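Section 5: Laying out the play kitchen table

By now the cupboards are on the wall and the little sink is in, so this is the fun part! Section 5 covers the tabletop: what goes on the tray, what stays off it, and how to pack it all down again at the end of the morning. Allow 16 minutes the first time. You'll be much quicker after that.

Before you start

Wipe the table with a damp cloth and dry it well. Any plain wooden table will do, and a light-coloured one is lovely because small pieces show up so clearly against it. You'll need the long white tray, the flat light-blue tray, the cups, the food pieces and a spoon from your own drawer. We don't supply the spoon – children love using a real one, and the weight of it makes stirring feel like proper cooking.

Setting out

1. Put the long white tray down first, with its raised lip facing the side where the children will stand. Leave a good strip of bare table in front of it.

2. Set the light-blue tray flat on top of the white one, towards the right. It's the serving dish, the bath, the pond, whatever the day calls for.

3. Stand the pink cup upright at the left end of the white tray, clear of the blue one so that small hands can get right around it.

4. Lay the spoon on the bare table in front, bowl towards the middle.

5. Add one or two food pieces between the spoon and the tray. Start with only a couple and bring out more once the game gets going.
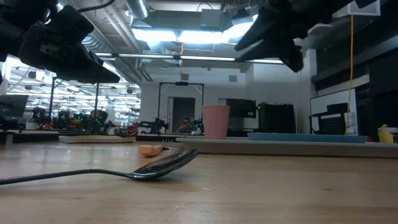
Figure 5. Table laid with spoon, pink cup and the two trays.

Note: The pieces don't have to go back to exact spots during play. If the cup ends up in the blue tray, wonderful, somebody's making soup. Save the tidy layout for the start of the next session.

Note for left-handed cooks: Swap steps 2 and 3 so the cup stands at the right. Raelene Pomare at our Holtside playroom lays out one table each way, and the children sort themselves out beautifully.

CAUTION: Check the small food pieces against the age label on the box before you put them out. Keep them away from children under three.

CAUTION: Don't use the trays or cups in an oven or microwave. They're for pretend cooking only.

Packing down

6. Gather the food pieces into the blue tray and carry them to the sink together. Warm soapy water is plenty.

7. Rinse the cups and stand them upside down on a tea towel. Wash the spoon with your ordinary dishes.

8. Dry the white tray along the inside of the lip, where crumbs of play dough love to hide – an old toothbrush gets them out.

9. Stack blue on white, with the cups beside them, and slide the lot onto the bottom shelf.

Missing a piece? Write to Osgate Spares, quoting set number 1332 and the colour you need. Section 6 covers the apron hooks.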